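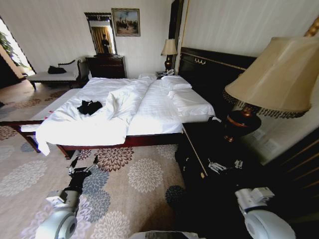
Tuấn Mạc wrote in after my first piece on the Stino gripper kit to say the fingers are fine and the setup guide is what will cost you a day. I have now put the kit on both arms of our machine, and he is right about the guide.

The kit is sold by Bralard for two-armed robots that do housekeeping work. In the box you get 2 finger sets, the mounting plates, screws, a torque key and a printed booklet. Mine cost 1,336 dollars with shipping.

Mounting is easy. Park the arm, cut the power, take off the old fingers and wipe the plate clean before the new one goes on. The screws are short and the torque key clicks clearly. The left arm went together without trouble. On the right I had to undo the plate again after pinching the sensor lead under it, and the booklet has no drawing of where that lead should run. Push it toward the wrist and tape it down.

Calibration is the weak part. The booklet has you close the fingers on a metal gauge and save the zero. That works for hard objects. Bedding is another matter, and a duvet corner slipped out until I redid the zero with a folded pillowcase between the fingertips. Renato Tiongson at Erken sent me the grip force table they use for linens, and it should have been in the box.

Set the reach limits in the room you plan to work in. A bedroom has a lamp and a nightstand right next to the mattress, and a limit copied over from a bare test bench will let an elbow swing into a lampshade. I moved each arm by hand along the side of the bed, saved the points, then ran the path at low speed with a hand on the stop button.

Upkeep so far is light. Lint collects at the base of the fingers — a dry brush gets it out — and I check the screws before each morning run. One had backed off a little in August.

Good hardware, thin paperwork. I would buy it again, but get a force table from someone before you start. Spare finger pads are sold separately.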